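**Zastley opens new living-room display in Rarby**

Rarby, March – Zastley, the home furnishing shop, has opened a new living-room display on its upper floor. The display is called Zorkesia and fills 90 square metres. Visitors may sit, touch and stay as long as they like.

The main colour this spring is teal. It is used for the fabrics, and we have let them lie a little rumpled, as they do in a home where people live.
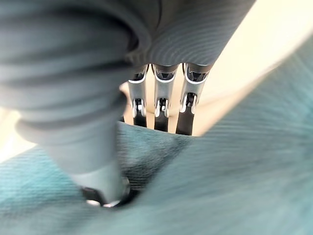
## A small table with fruit on it

Next to the teal fabric stands a small round side table. The top is pale and looks like marble, and a metallic rim in a warm tone goes around the edge. On the table we have put a wire basket with red and yellow in it – a simple way to bring colour into a quiet room.
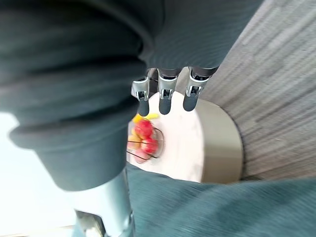
*Reading time: 2 minutes*

The floor is grey and the surfaces next to it are kept very light. The display was planned together with the interior studio Prokopenko, which wished for few objects and much daylight. The work took the whole winter.
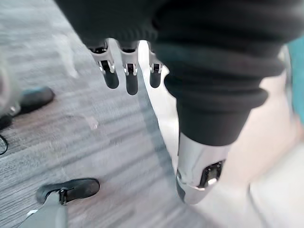
Gunnel Rønning finds that the room is calm "without being empty", and she would gladly have a table of this size beside her own sofa, where a large one only collects newspapers.

The display is open every day until 6 p.m. and entrance is free. The first 1000 visitors receive a printed booklet with advice on fabrics and small tables. Questions from the press are answered at the information desk in the shop.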